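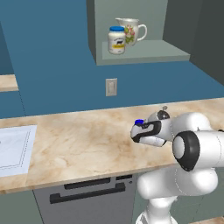
Please leave the line noise in, one former caller wrote after reading our first sample pages, and don't fix anyone's spelling either. Half of us were typing with a parent waiting for the phone, and it should look like it.

July
By Kinga Bakos

We have followed that request. The text of the Litosa message boards is being kept as it was stored, with dropped characters and doubled lines left in place. Where a message can't be read without help, a corrected copy goes next to it and is marked as ours.

This report covers the first four months of the Brinkmann grant. As a reminder, Litosa was a dial-up bulletin board run out of a house in Gronport through the late 1980s and most of the 1990s. It had two phone lines at its peak. The grant pays for copying the surviving disks, putting the public messages in readable order, and recording interviews with people who used or ran the board.

Disks

We received 129 floppy disks from the family of the second operator. All of them have now been through the drive at least once. Most of the 3.5-inch disks copied cleanly. The 5.25-inch disks have been slower, and several need another try on a different drive. One box had been stored near a furnace and I don't expect much from it.

The labels were not a reliable guide. A disk marked "taxes" held the complete user rules and the welcome screens from three different years. Two disks marked "backup" were blank.

Messages

Just over 2,000 public messages have been pulled out and sorted by board and date. The largest group is from the movie board, where callers argued for most of one summer over whether WarGames was believable. The modem help board is nearly as large. It is also the harder one to read, as people tended to answer each other by voice and then post only the last step.

Private mail was stored on some of the same disks. We have not opened it beyond what was needed to identify the files. It has been moved to a separate drive and won't go online.

Interviews

Five interviews are recorded and three are transcribed. Two more people have agreed to talk and haven't settled on a time. The first operator has declined, but answered several written questions about the equipment, and those answers are in the folder shared with your office.

Budget

The largest cost so far was $1,000 to Arnero for the disk controller and two reconditioned drives. This was under the amount planned. I would like to move what is left on that line to transcription, where the quote came in higher than we expected. The spreadsheet shows both versions. I need a yes or no from you before the next invoice.

Behind schedule

The search page isn't ready. It works on my own machine, but it breaks on messages that use the old line-drawing characters, and there are a lot of those. I had planned to open it to former callers by now. The new target is the end of September.

Next

Second pass on the unread disks, the two remaining interviews, and a decision on user names. Some callers used their real ones, and I want to write to those we can find before their posts are made public.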